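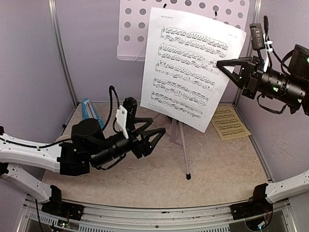

A reader wrote to us over the summer to say she had played clarinet for two years in middle school, hadn't touched one since, and wanted to know if that made her a beginner or something worse. She said she'd been reading our concert listings for ages and kept closing the tab before she got to the sign-up form.

It makes you exactly who this band is for! We get some version of that message all the time, so we have put the answers in one place. This page is for anyone thinking of joining the Plostlow New Start Band, which is a wind and percussion band for adults who are learning from scratch or coming back after a long gap.

Page last updated November 2023.

BEFORE YOU JOIN

Do I need to be able to read music?

No. If you're starting from nothing, you go into the Monday-morning-brain group (our name for it, it doesn't meet on any particular morning), where we teach reading and playing together, a few notes at a time. The first piece most people play with the full band uses 6 notes, and it sounds like real music because the low brass and percussion are doing lovely things underneath you. If you could read once and have forgotten, it comes back much faster than you expect. Rhythm usually takes longer to return than the note names do.

Am I too old?

We take people from 18 up, and there's no limit at the other end. Plenty of our players started after they retired. Adults do learn differently from kids. You will probably understand a key signature the first time someone explains it, and then be annoyed that your fingers haven't caught up. Give them a chance.

Is there an audition?

No, and there won't be one later on either. We ask what you play and how long it has been, and that's only so we can put the right part on your chair.

Which instruments do you take?

Flute, clarinet, bass clarinet, oboe, bassoon, all the saxophones, trumpet, French horn, trombone, euphonium, tuba and percussion. We'd dearly love more horns. If you have ever looked at a French horn and thought "maybe," please write to us today.

We can't place strings, piano or guitar. The string orchestra over in Vullville runs its own beginner section and they are a very friendly bunch.

I don't have an instrument. What should I do?

Don't buy one yet! We have a small lending closet with clarinets, trumpets and a couple of trombones, and you can keep one for the whole fall term to see how you get on. Flutes go quickly. When the closet is empty we suggest renting, and most rental plans let you put part of what you've paid toward buying the instrument if you fall in love with it.

Please be careful with very cheap instruments sold new online. Some are fine, and some can't be repaired when a key bends, because the metal is too soft to bend back. A secondhand student model with a well-known name on it is nearly always the better buy. Bring it in and one of the section leaders will play it before you pay for anything, if the seller agrees.

REHEARSALS

Where and when do you meet?

Evenings, 7:00 to 8:45, in the upstairs room at Sfakianakis Hall, on the corner across from the library. The door on the parking lot side has the elevator. We take a 13-minute break in the middle, which started as a typing mistake on the schedule and stuck. There's coffee. Please bring your own mug.

What happens at a first rehearsal?

Come 20 minutes early if you can, so you're not putting an instrument together while everyone is tuning. Somebody from your section will sit next to you and point at the place in the music when you get lost, which you will. Everyone does! You're welcome to play only the first note of each measure, or only the long notes, or nothing at all and just finger along. We warm up with long tones and a scale, then work on two or three pieces, and we always finish by playing something straight through without stopping, however messy it gets.

How good do I have to be to move up to the main band?

There's no test. When you can get through most of the second-level book without stopping, talk to your section leader. Some people move up within a year. Some stay put for years because they like it, and they're the ones who make the place run so well.

How much should I practice?

Short and often beats long and rare. Fifteen minutes a day will take you further than two hours crammed in before rehearsal, and if you play brass or a reed instrument your mouth muscles will quit well before the two hours are up anyway. A good fifteen minutes might be long tones to start, then one scale, then the four measures that went wrong last time, played slowly. Stop while it's still going well.

If you can only play on weekends, come anyway.

What about the neighbors?

Tell them. Really, this works. Most people are kind about it if they know it'll be over by eight o'clock. Brass players can get a practice mute, which makes a huge difference. For woodwinds there isn't a good mute, but a closet full of coats is a surprisingly nice place to play, and a bedroom with a rug and curtains is a lot quieter next door than a kitchen.

What do I need to buy?

Very little. A pencil, which you'll lose, so bring two. A folder. Reeds if you play a reed instrument (start with a 2 or a 2.5, whatever your brother-in-law tells you). Valve oil or slide cream for brass. A tuner app on your phone is plenty.

Do I need my own stand and metronome?

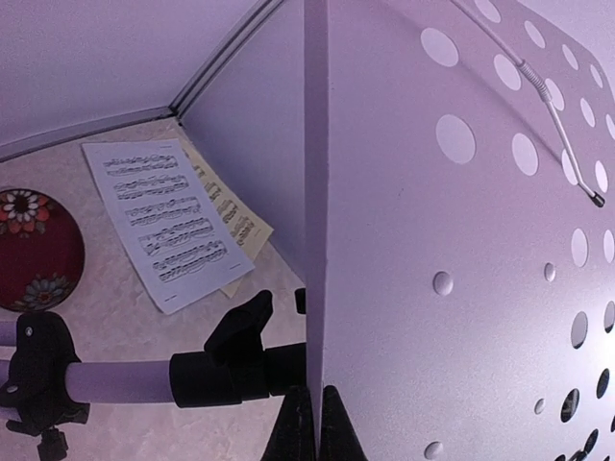 Playing at home goes better when the music is at eye level, so yes, we'd put a stand near the top of the list. Leaning the book on a pillow makes you drop your chin, and your sound drops with it. There are two main kinds. Folding wire stands are cheap, weigh almost nothing and tip over if you turn a page with any feeling. The other kind has a proper wide desk, either solid or punched with rows of round holes like the light-colored one shown here, and it gives a floppy band book something flat to rest against. Whichever you get, set it a little higher than feels natural and tilt it back slightly. At rehearsal the hall provides stands, so leave yours at home.

As for a metronome, any kind will do. A wind-up one is charming, a small electronic one is easy to hear over a trumpet, and a free app costs you nothing. What matters is setting it slower than you want to. If a passage falls apart at 80, try it at 60 and move up a notch each day. If you find the click maddening, set it to sound once per measure and fill in the beats yourself. It's harder, but it feels much more like playing with people.

MUSIC AND CONCERTS

What kind of music do you play?

A bit of everything. Marches, folk song settings, film tunes, a waltz or two, holiday music from the minute the clocks change. The library has built up to 200 sets over the years, and a lot of them were written for young bands, so the parts are easy but the pieces are well made. Don't be put off by "Grade 1" on the cover. Some of those pieces are gorgeous, and it's a thrill to play something simple really in tune.

We keep a suggestion sheet by the coffee. Yes, someone has already suggested that one.

Do I have to play in concerts?

You don't have to, though nearly everyone ends up wanting to. We give a winter concert at the hall and an outdoor one in August at the Pekcombe bandstand, where people bring lawn chairs and the sound blows away over the pond, so you can miss notes in complete privacy. Bring clothespins to that one. Lots of clothespins.

What do we wear?

All black in winter. In August, black pants or skirt and any solid bright shirt.

Can I take my music home?

Please do. Mark it in soft pencil only, never pen, and hand it back after the concert even if it has coffee on it. If you're going to miss the concert, get your folder back to us before the day, as there may be only one copy of your part.

MONEY AND PRACTICAL THINGS

What does it cost?

Dues are $65 for the fall term and the same for spring. Your first three rehearsals are free. If dues are a problem, tick the box on the form and we'll leave it at that. We won't ask you about it.

Where does the money go?

Hall rent, our director's fee, new music and repairs to the lending instruments. Last year we also raised $3000 toward a set of timpani, and they have changed the whole sound of the band. Come and hear them even if you never want to play a note.

I have arthritis / hearing aids / a bad back. Can I still play?

Very likely, and tell us, so we can help. We have players with all three. Clarinets and oboes can hang from a neck strap to take the weight off your thumb, and there are pegs that hold a tuba or a bass clarinet up from the floor. Many hearing aids have a music setting, so ask your audiologist to turn it on. Sitting at the end of a row helps too, and you can have an end seat just by asking. We also keep foam earplugs for anyone seated in front of the trumpets.

Can I bring my teenager?

Not to this group, sorry. The youth band in Vullville is excellent and takes players from middle school on.

What if I miss a few weeks?

Then we'll be glad to see you when you're back. Text your section leader if you can, so they can cover your part. People have babies, night shifts, knee surgery and long trips, and the chair is still there.

How do I sign up?

Fill in the form on the Join page, or just turn up early at the parking lot door with whatever you've got in the case. If it hasn't been opened since high school, air it out for a day first, and throw away the reeds.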